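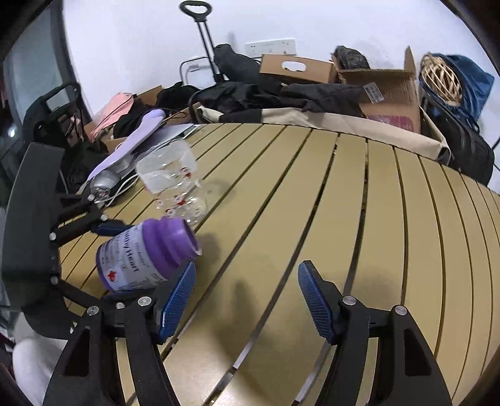
Slatted round table, purple bottle at left.

21/10/2010

Second go at the Skireo deck oil claim. The tin says one coat lasts a full season outdoors. I don't believe it and the Conby offcuts don't either. Set of 7 test strips went out on the south rack in February, and the four that got a single coat had gone gray at the end grain well before summer was over. Two-coat strips look better, but I sanded those to a finer grit, so the comparison is worth very little. My fault. Should have kept the prep the same.

Water drop test this morning, 3 drops per strip, timed until the bead went flat. Best strip held 92 seconds. Worst was gone before I had the stopwatch going properly. The Illbridge shop sheet calls anything over 30 a pass. Where does that number come from? No source on the sheet, no temperature, no drop size. I'd like to see it before we quote it to a customer again.

Lloyd oil (the cheap one) did as well as Skireo on the end grain and slightly worse on the face. I wouldn't read much into that with so few strips. Smells worse, takes longer to go off, rags need to be laid flat outside.

To do:
- recut strips from one board, same grit on all of them
- leave one bare, which I forgot last time
- weigh before and after oiling, scale needs a new battery
- ask Illbridge about the 30

Not changing what we use on outdoor tops until the new set has had a winter. If the bare strip looks the same as the oiled ones by then, we've been buying a nice color and a smell.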